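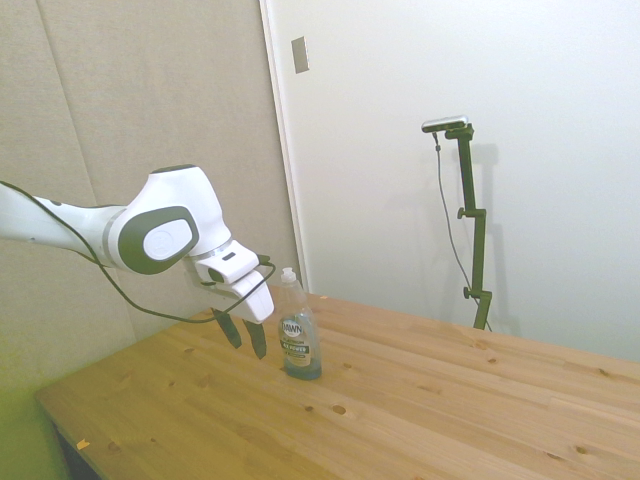
Doller Clear Refillable Dish Soap Bottle

Item 649 - sold singly or in a set of 3

Let's start with what a dish soap bottle has to do. It has to stand up next to a sink, let soap out when you want it, and keep soap in when you don't. Most of the ones we get offered fail at one of these, and plenty cost more than a week of groceries. We turned down 7 before we agreed to stock the Doller.

Why clear? You can tell when you're running low. That's the whole case for it. The maker's leaflet talks about "a calmer sink area" and we can't say we noticed one. If you buy the cheapest soap in the store, a clear bottle will show it off just as well as the expensive kind.

The Zundon bottle we used to carry looked nicer in the catalog. It also tipped over if you bumped the counter, and we took enough returns to drop it. The Doller stays put a good deal better, though a nearly empty one will still go over if you catch it with a dinner plate.

Filling it
Unscrew the top, pour slowly, leave a little room. Very thick soaps take their time. Thinning soap with water is up to you, but we'd mix a small amount first, as some brands turn stringy.

Cleaning it
Warm water and a shake. The leaflet says top rack of the dishwasher. Ours came out cloudy after repeated washes, so we wash it by hand and suggest you do the same.

What we don't claim
It won't make you use less soap. Demchenko, who supply it to us, say it can, and we asked how they measured that. We're still waiting - when we get an answer it will go on this page.

Is it worth replacing the bottle your soap came in? Maybe not. If you buy soap in big refill jugs, yes. If you buy a new small bottle each time, you already own one of these.

Goes with: Skillwood dish brush, Skillwood sink tray (the tray is a tight fit, so check the base measurement on the size chart first)

Returns: 65 days, unused. Once there's been soap in it, it's yours.

Soap not included. Next delivery due in April.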